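Workshop notebook, back bench
24th January

Carried on with the old Dell desktops from the Visance job. Same routine as the last lot: open, blow out, check the board, check the supply, decide whether it goes to the school pile, the parts shelf or the scrap bin. Aim was to get one of them fully sorted and written up so the rest can be done from the notes.

Side cover off first. Held the case on its side on the rubber mat, feet towards the wall. The latch was stiff and I put a bit of dry lube on it afterwards. Don't lever it with a screwdriver, the plastic on these is getting brittle and we already broke one in August doing that.

Dust was moderate. Most of it was packed into the front intake. Took it out to the roller door and used the blower on low, holding the fan blades still with a finger. Went back in with the soft brush for the corners. The inside of the cover got a wipe with a damp cloth and was left to dry on the rack.

Board inspection next. Mainly looking at the capacitors, as boards of this age are known for it. Checked the tops for bulging or crust and the bases for any brown stain, using the bench lamp and the magnifier. Did the row near the top left first, then the group up by the processor. One top looked slightly domed to me under the magnifier. Laid the edge of the steel rule across it and it sat flat, so I'm calling it okay. Put a dot of marker on the board beside it in case it comes back.

Colour of the sleeve doesn't tell you much. There are at least two makes on these boards and I've seen both go.
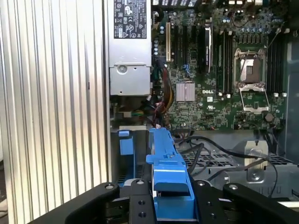 Left the chipset heatsink where it is. It doesn't rock when you press the corners, and the last time I pulled one for no good reason I spent an hour finding a spring clip that fitted. Processor heatsink did come off. Old paste was hard as chalk. Cleaned both faces with isopropyl and lint-free wipes, new paste from the Bako tube, small blob in the middle. That tube is nearly finished. Somebody order another one, please, and not the grey stuff in the little sachets.

Expansion slots got a brush and a quick look down each with the torch. No bent contacts. The white PCI one had some fluff in the bottom end and I got it out with a wooden toothpick. Do not use the metal pick for this.

Supply: tested it on the Plillo tester. Readings were steady on all the rails and the fan started straight away. Ran it for a while with the dummy load and it didn't smell or hum. Didn't open it. We don't open supplies at this bench, they either pass or they go in the scrap bin.

Coin cell was flat. Swapped it. BIOS complained about the clock on first start, which is expected, so set date and time and saved. It then complained about the cover having been removed. Cleared that too. There's a setting for it on the security page if you want to stop it nagging while you work, but turn it back on before it goes out.

Memory test overnight last night on the same machine, before I did any of this: no errors. I should have done it after the cleaning and not before. Will run it again tonight and write the result at the bottom.

Hard drive wiped with the Dalska tool, full pass, then looked at the health figures. It shows more than 3000 power-on hours, which is low for a machine out of an office. No reallocated sectors. Keeping it.

Wiring was a mess when it came in. Someone had run the drive power lead over the top of the board and it was close to touching the fan. Rerouted it along the edge and used one reusable tie. Please use the reusable ones inside cases. The cut ends on the ordinary ties are sharp and I have the scratches to prove it.

Labels. The job number for this machine is 182. Wrote it on masking tape on the outside and in pencil on the inside of the cover. The tape falls off. The one with no tape on the bottom shelf is 110, I matched it from the asset sticker.

Screws are in the muffin tray, in order of removal, left to right. The two long ones are for the drive carrier. If you put a long one in where a short one goes it will bottom out and you'll think it's tight when it isn't.

To do:
Memory test again, overnight
Refit cover once the latch lube has settled
Check the front USB sockets, one feels loose
More isopropyl, the bottle is about a third full
Find out if the school wants keyboards with these
Empty the vacuum, it has lost most of its pull

Later: front USB socket is fine, it was the plug on my test stick. Binned the stick.

Later again: memory test started, screen turned off, note taped to the power switch. Leave it running.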